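去Dakach毛毯厂开放日逛了一圈

说好早上出门，结果我在车站买饭团耽误了一班车，到Dakach门口的时候，第一批参观的人已经进去啦。还好登记处的阿姨特别好说话，撕了张纸条给我，上面写着26号，让我跟下一批走。

这家厂子在Sonemura镇边上，挨着一条小河，老远就能闻到羊毛那股有点膻又有点暖的味道（我个人挺喜欢的，同行的小姑娘一直捂鼻子）。厂里一年只开放两回，二月一回，夏天一回。二月那次我感冒没去成，念叨了小半年，这回说什么也要来！

先看的是洗毛和梳毛。梳毛机一开起来说话全靠喊，带队的师傅干脆举了块小白板，走到哪儿写到哪儿，字还挺漂亮。织造车间里我站得最久，梭子来来回回，看得人发呆。师傅写道，一台机器一天大约能出13条毯子，遇上花纹复杂的就要少很多。我本来想问问断线了怎么接，还没写完问题呢，队伍就往前走了，只好小跑着跟上。

后整理那边安静多了，起绒、修边、检验都在一层楼里。我最惦记的就是他们家的素色毯，网上看颜色总是拿不准，有人拍出来发黄，有人拍出来发灰，这次总算能当面看看了。我偏爱米色，浅浅的，不挑房间，皱着搭在那儿也好看。 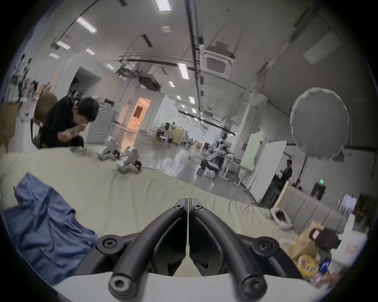 Kibet Rashidi倒觉得浅色毯子买回家就是给自己找活干，他说Odera那款深灰的盖了3年，只下过几次水，照样软乎乎的，要是家里有猫有孩子，就别跟自己过不去了。我嘴上说有道理，心里还是想要米色。他又提醒我别用热水洗，也别挂着晾，毯子吸了水很沉，一挂就拉长，平摊在架子上最稳妥。这条我记下了，以前我可是一直挂着晾的……

中午在食堂吃了碗羊肉面，汤很浓，面有点坨。吃完去小卖部，人多得转不开身，瑕疵品那一筐早被翻了个底朝天。正品Ploson系列的大毯要2,000，我摸了又摸，想想这个月的房租，还是放回去了。最后买了一条小盖腿毯，外加一包洗羊毛的皂片，店员送了我一小团线头，说可以拿去补袜子。

想去的朋友注意，厂里不让穿凉鞋，我前面有个大哥就在门口临时借了双胶鞋，大了两号，一路啪嗒啪嗒的。回镇上的班车下午只有两趟，站牌在桥的另一头，别像我一样在厂门口傻等半天。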